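Vastden storage bins, white, set of two - my review after one season

I bought these bins in September for the playroom, where we had only cardboard boxes before. The boxes were from moving and they were already soft at the corners. I wanted something plain, something that I can wipe, and something that a child can use alone. I compared three models in the Prarno shop near the station and I took the Vastden, mostly for the shape. The Horrocks bin was cheaper but its edge was sharp on the inside, and I did not want this for small hands.

The bins come one inside the other with a sheet of paper between them. There is nothing to assemble. They had a light smell of new plastic on the first day, and I left them by the open window until the evening. After this I did not notice it anymore.

The plastic is white, but not very bright. It is matte, and this is for me the best point. Shiny plastic shows every finger, and these do not. The corners are rounded, so dust does not stay in them and I can clean the inside with one movement of a cloth. Crayon needed a little dish soap. Red marker left a pink shadow on the bottom of one bin, and I have stopped trying to remove it.

In the first weeks the bins stood on the floor, but then the smallest one in our family began to sit in them. Now they stand side by side at the back of the white table, and the toys go in at the end of the day. One bin is for animals and rubber toys, the other is for everything with wheels. I did not write labels, the children know it.

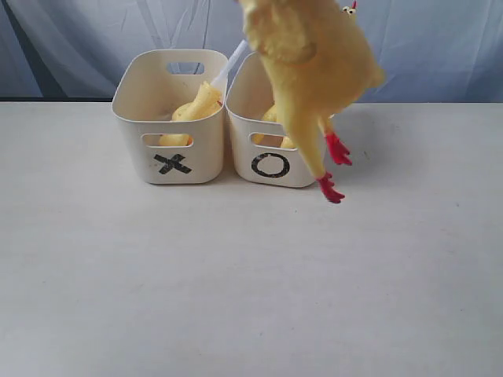
The rubber chicken over the two bins.

The chicken is a good test for any toy bin, I think. It is long and limp, and it does not want to stay where you put it. In the Vastden it goes in if you start with the feet and fold the rest on top. If you put it in by the head, the red feet hang outside. A higher bin would solve this, but then my son could not reach the bottom, so I prefer it like it is.

What I like less: there is no lid in the box. The shop sells it separately, and I find this a little annoying, as the product page shows the bins closed. Also, an empty bin is light and it slides on a smooth table when a child pulls at it. I put 14 small felt dots under the pair, seven for each, and now they stay in place. The felt dots are from Sornier and they hold well, although two of them I had to press again on Thursday.

I would buy the bins again for toys, for gloves and scarves, or for paper in an office. For heavy things like books I am not sure - the walls bend a little when I lift a full bin with one hand, and I did not want to try more.

Four stars from five. The missing star is for the lid.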